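Clean desks come to the third floor, one pen at a time

The shared office on the third floor of the Waltel building has a new rule, and it fits on an index card. Every desk may keep one pen holder. Everything else without a plug has to earn its place by the end of August or go home in a tote bag.

The rule is the work of Atif Siddiqui, who manages the floor and who spent a good part of the spring collecting what people had left behind. His count came to 258 pens, of which he says a little under half could still write. He tested them all himself, on the backs of old parking forms, over two lunch hours.

"I have a drawer at home with the same problem," Siddiqui said. "I'm not coming at this from a high place."

The white desk by the folding partition was first in line. It belongs to no one in particular, so it had become the spot where everyone set things down for a minute. Some of those minutes were from last year. Siddiqui cleared it in an afternoon and put back only what people came to claim – a laptop, some paperbacks, a mouse and its pad, and a pink mesh cup that now holds a single lime-green marker.

It also kept the Ferris wheel. The little ornament, with its pastel gondolas, survived a vote by everyone who uses the floor. The case against it was that it does nothing. The case for it was much the same, and carried the day easily.

Not all of the tenants are convinced. Two people from Clumik, the bookkeeping firm near the elevators, have pointed out that one cup can hold a great many pens if you push. Siddiqui has asked them not to push. A further request, that a stapler be counted as a kind of pen, is under review and is expected to stay there.

The surplus is going to the Bhutto Street after-school club, which asked for pens that work and was specific on the point. The rest will be recycled, apart from one shaped like a carrot that has been returned to its owner at her request and his relief.

The whole campaign has cost $16.52, most of it spent on index cards. The beige chairs were part of the original plan too, but they were found to be comfortable and have been left alone.

The desk by the partition, after clearing: 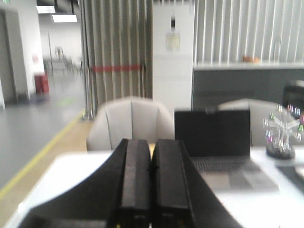
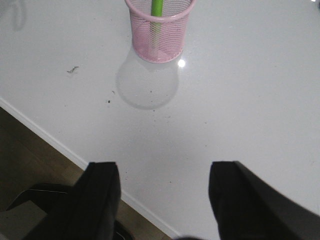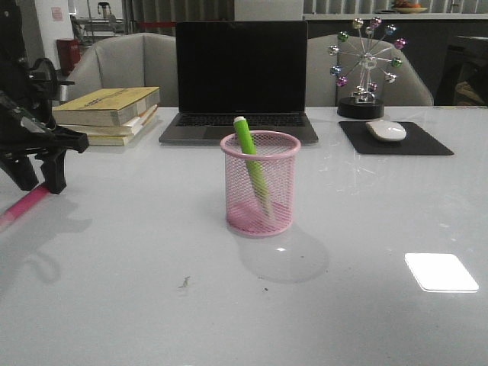 What happens next

The shelves by the printer are due for the same treatment, starting with the mugs. Siddiqui has put up a sign asking owners to come forward and has so far heard from three of them, all claiming the same mug.

Prorkeo, the design studio at the far end of the floor, has asked for an extra week on account of its markers, which it describes as tools. It has been given until the end of the month and a second index card. Anyone with pens to hand in can leave them in the box outside Siddiqui's door, caps on, before 5 p.m.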